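# Clothes that wait for somebody

The sorting room in Temdale opens at 8 in the morning, and the woman who runs it is there before, with the kettle already on. She has done this work for two years. Before that she sold curtains, and she says the fabric is what she missed when the shop closed.

"People think I look at the clothes first," she told me. "I touch them first. With the eyes closed I can tell you if a pullover was washed too warm."

In a normal week, 400 pieces come through her hands. In March, when families empty their cupboards after the winter, there are more, and the bags stand in the corridor up to the door of the Amundsen bakery next to it. Half of the good pieces go to the shop in Skastodard, where they are sold for a small price. The others are given away directly.

I asked her what she does with dark clothes, which are known to be difficult.

"Black is the worst," she said. "Every hair is on it, every bit of dust. And the holes you don't see until you hold it against the window. So I keep the dark things together and I do them before lunch, when the light is good."

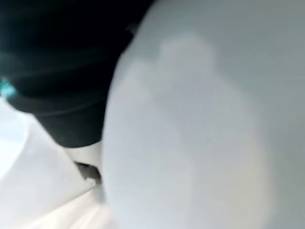
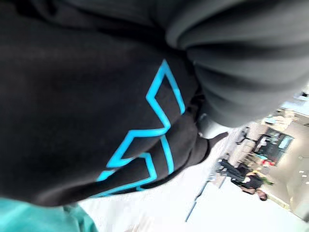
Prints are another matter. She likes them, but they age faster than the cloth under them, and a print with cracks is hard to sell even when the garment is strong. She pulls the fabric a little between two hands and watches what the colour does. If it opens in small lines, the piece goes to the cheap rail.

"Young people come for the strong patterns," she said. "Their parents come for plain grey. I never put the two on the same rail, they only disturb each other."

She folds everything the same way, sleeves to the back and then in three – a habit from the curtain shop, where her chief measured the piles with a ruler. Thick knitted things she does not hang at all. The shoulders become long, she explained, and after this no iron can help.

The room itself will change soon. The rent was raised by 200 in the winter, and there is talk of moving to the old Sutance building, where the ceiling is higher but the windows are on the north side. She has been to see it and was not convinced.

"For the shelves it is good," she said. "For black trousers, I don't know. I will need a lamp."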